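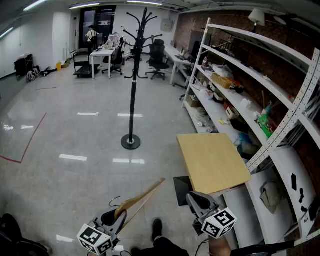
tapeline_joe wonders whether the whole thing couldn't be settled by one rule: both marker cubes in sight of the head camera from the first second to the last, or the take gets tossed.

That was his answer to the draft I put up in July, and I love how simple it is, but I don't think it survives a coat rack. So here's the second draft of our good practice sheet for hand-held gripper work, hanger tasks only for now. Please pull it apart! I had so much fun reading the last round of comments that I rewrote nearly all of it.

Draft 2, posted 24/08/2022

1. Start each take with both cubes facing up toward the head camera and hold still for a slow breath.
2. Cubes may drop out of view during the reach. They must be back in view before the hanger is let go.
3. The hanger is touched by the grippers only. If a bare hand touches it, stop and mark the take.
4. Feet stay on the working side of the floor tape.
5. Nothing gets moved on the shelves or desks between takes in the same set.
6. Cables are routed behind the body before you pick anything up.
7. A dropped hanger is kept and labeled "drop". We don't delete drops.

Number 7 is the one I'm proudest of. On our Faditz set we had 184 takes, and the 30 with drops in them were the ones everybody wanted to look at afterward. I'd hate to go back to throwing those out.

Posted by: gripnotes, thread starter and keeper of the Clunel practice sheet

OK, a few words on rule 2 before people jump on it. Hanging something on a curved hook means your wrist has to roll, and when the wrist rolls the cube rolls with it. You can train yourself to do it with the cube up the whole way, I've done it, and it looks like somebody carrying soup. What we want is the motion a person would make with those jaws on a normal day. The wrist cameras still have plenty to look at while the cube is away: the ceiling lights, the rack, the shelving. So I'd give the hands their freedom in the middle and be strict at both ends.

And yes, I know "slow breath" isn't a unit. Suggestions welcome.

---

tapeline_joe
Thanks for taking it seriously. I still don't agree! "Back in view before the hanger is let go" is fine on paper, but who checks it? With my version a script can do the checking. With yours, a person has to find the moment of release in each take, and two people will pick two different moments. A standard you can't check is a wish.

Rules 3 and 6 are great, no notes.

---

mothwing
Joe, your version throws away most of the good takes. We tried the strict one at Sturketti with a set of 28. People got so worried about their wrists that they forgot to look at the hook. I'd much rather have a looser rule and a label for "cube lost".

Question about rule 4 though. Why feet only? If I'm standing on the right side of the tape and leaning way over it, that's a different reach from standing up close. I'd write in something about the rack too: mark where the base goes and put it back there.

---

gripnotes
Oh, the base, yes!! Can't believe I left it out. New rule 8: outline the rack base on the floor and check it between takes. Those round bases creep when you bump the pole.

On leaning, I'm less sure. Tall people lean and short people step. I'd let them.

---

lowshelf
Disagree with rule 5, sorry. We run a room that people also work in, with desks, chairs on wheels, bags along the wall, folks going in and out of the door at the far end. If I froze the room for every set I'd never finish one. And I think some mess in the background is good for you. A policy that only works when the chair is tucked in isn't much of a policy.

What I'd freeze is the part you touch: the rack, the hanger, the start spot. Let the rest drift.

---

mothwing
+1 to that. Freeze what you touch. Please put it in those words.

---
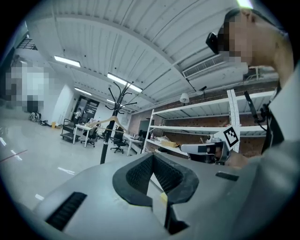 gripnotes
Thread starter, Clunel practice sheet

Worth thinking about what the gripper camera gets when you hold one low like this and point it upward. It has the other gripper with its marker on top, the rack, the hanger on the rack, lots of ceiling, and also a person's head leaning in. Faces get blurred before anything leaves our building, and I'd like that written down as a rule of its own instead of something we all just sort of do. New rule 9: blur faces in every view, wrist views included. It's easy to remember the head camera and forget that the hands look back at you.

lowshelf, you've talked me round on rule 5. It now reads: "Freeze what you touch. The rest of the room may change between takes." Much shorter, and I like it a lot better.

---

tapeline_joe
Rule 9, strong yes. Can you add screens and papers? A wrist camera sweeping past a monitor can pick up all sorts of stuff.

For rule 2, would you accept a compromise? Cubes in view for the first second and the last second, checked by script. The middle is free. Release doesn't come into it.

---

gripnotes
Hmm. That drops the part about being visible before letting go, and that's the bit I care about. But you're right that we'd be arguing over the release moment forever. Let me try your wording on the Tveit set (3078 takes, all still on the drive) and see how many it passes compared with mine.

Screens and papers: added.

---

hookandeye
New here, hi! We're just starting with hangers and this thread is gold. One thing from a total beginner: could rule 3 say what to do with the hanger after you stop? We had a long debate over whether you put it back by hand or with the grippers. We ended up doing both and now the starts don't match.

---

mothwing
By hand, then a fresh take from rule 1. Don't try to rescue the old one.

---

lowshelf
With the grippers, I'd say. It's practice, and you get a free feel for the grip before you start again. Just don't record it.

---

gripnotes
Welcome hookandeye! As you can see, it's not only your team. I'll write "reset either way, but the same way for the whole set" and we can fight about it in draft 3. Joe, I'll post the rule 2 numbers in a new thread so this one doesn't get any longer.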